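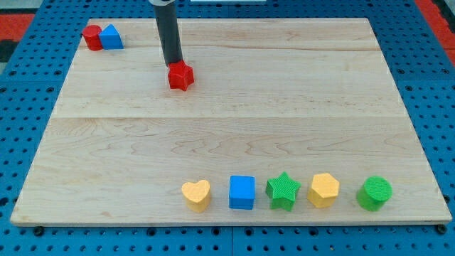
Figure 6-1. Arm tip on the red star block, maple board and eight test blocks in place.

6. Fault: the arm presses on a block and does not lift

6.1 When to use this section

Please use this section when the arm of your Kallside cell goes down to a block and stays there. On the operator screen you will see code 134 (contact limit, vertical). In some cases the code comes late, and the arm already holds pressure on the block for several seconds before the program stops.

The fault was first reported by the Juvmont training room and was repeated by us on the same board type. It happens mostly with blocks of small top surface or uneven outline, such as the star and the heart. With the cube and the cylinder we saw it seldom.

CAUTION: An arm which is stopped with code 134 is still under load. When the load is released, the arm can move up suddenly. Keep your hands, face and hair away from the space over the board until step 7 of section 6.2 is finished.

CAUTION: Do not pull the block out from under the tip. The block may jump, and the tip may drop to the board.

6.2 Releasing the arm

1. Press the emergency stop. Do this also when the arm looks fully still.

2. Ask all other persons to step back behind the floor line. One person only works at the cell.

3. Write down the code and the height value from the screen. The height value is deleted at restart and we can not recover it later.

4. Look at the tip from the side. Check if the block stands straight or is tilted. If it is tilted, do not continue. Go to section 6.5.

5. Turn the key switch to SERVICE. The speed is now limited to 19 mm per second.

6. Release the emergency stop and confirm the message. The arm must not move at this moment. If it moves, press the emergency stop again and call service.

7. Hold the enabling switch and press Z+ in short pushes, until you see a clear gap between the tip and the block. Use only Z+. Any sideways key will drag the block over the wood and can leave a mark.

8. Move the arm to the parking position. Press the emergency stop again before you reach over the board.

NOTE: If Z+ has no effect, the brake may not be open. Wait 70 seconds and try one time more. Do not try a third time.

6.3 Checking the board and the blocks

Most cases of code 134 come from a wrong surface height. The arm believes that the board is lower than it is, and so it travels too far.

1. Take all blocks from the board and put them in the tray.

2. Press with a flat hand on each corner of the board, then in the middle. The board must not rock. If it rocks, tighten the feet by hand, a little on each, and test again.

3. Put a straight ruler across the joints between the planks. Wood can rise at a joint when the air in the room is humid. In the Juvmont room this was the true cause, in July, after the air conditioning was switched off.

4. Check the top and bottom of the block which was pressed. Small cracks or a flattened edge mean that the block must be replaced. Do not sand it. A sanded block has a different height from the one in the block table.

5. Wipe the tip with a dry cloth.

6.4 Setting the surface height again

1. Leave the key switch on SERVICE. Make sure that the board is clear, then release the emergency stop and confirm the message.

2. Open Setup, then Surface, then Teach. Touch the three points which the screen asks for. Go down slowly for the last part.

3. Compare the three values. When one differs from the others by more than the limit on the screen, repeat section 6.3 from step 2.

4. Save the values. Press the emergency stop, and put one cube in the middle of the board. Start always with the cube, as it is the most forgiving shape.

5. Step back, release the emergency stop and run the program "Single touch". The tip must touch and lift again without a code.

6. Repeat with the star. If code 134 comes back, lower the contact force by one level in the Tedetti controller menu and test again.

NOTE: Repeat the surface teaching after roughly 1,000 touches, and each time the board was removed from the table.

6.5 When the block is tilted

Leave the emergency stop pressed and the power on. Without power the brake may slip a little, and this is enough to throw a tilted block. Put up the barrier, hang the sign "Do not operate" and contact service. Please have ready the code, the height value and the shape of the block.

Service contact for this section: Niloufar Safavi, Kallside support desk.
Section 6 revised 10 Jan 2020. It replaces the loose sheet "Arm does not lift", which should be taken out of the binder.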